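October, towel folding notes, second session

Started at 2 with the small towels again. Titilayo Adebisi wants one standard fold written up before the Haltari order is packed, and she favors the thirds method because the Khosravi sheet recommends it. I have read the Khosravi sheet twice and still don't see where the recommendation comes from. It gives no towel sizes and no fabric weights. It says the fold "holds its shape in storage," and I would like to know whose storage.

My own feeling is that thirds looks good on a plain towel and causes trouble on a printed one. You end up with whatever bit of the pattern lands on top, and if there is lettering it is as likely as not to be sideways or tucked under. Halves and halves again is dull but at least you can predict the top face. 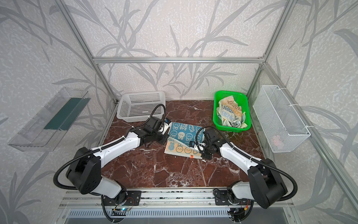
Serena Sartori says the print shouldn't matter, people fold towels to get them into a cupboard. Fair enough for a cupboard. These are going on an open shelf with the front edge showing, and the buyer at Haltari asked for the printed side out. So either we pick the fold by pattern, or we pick one fold and accept that some towels will look wrong. I don't believe there is a third option, whatever the sheet says.

The other claim I don't trust is that pressing the fold flat by hand makes a difference. Terry springs back. I pressed one stack and left one alone, came back after lunch and could not tell them apart. Titilayo could, or said she could – she also knew which was which. Should be done again with someone who wasn't in the room.

Corner matching does seem worth the time. If the first fold is off, every later fold makes it worse, and fixing it at the end means opening the whole thing out. I would put that in the write-up and leave most of the rest out.

Order is 300 towels, 62 of them printed. Do the plain ones in thirds if Titilayo insists. Printed ones in quarters until somebody shows me a reason. Ask Serena for the shelf depth, the number I have is from the old Famex unit and I doubt it still applies.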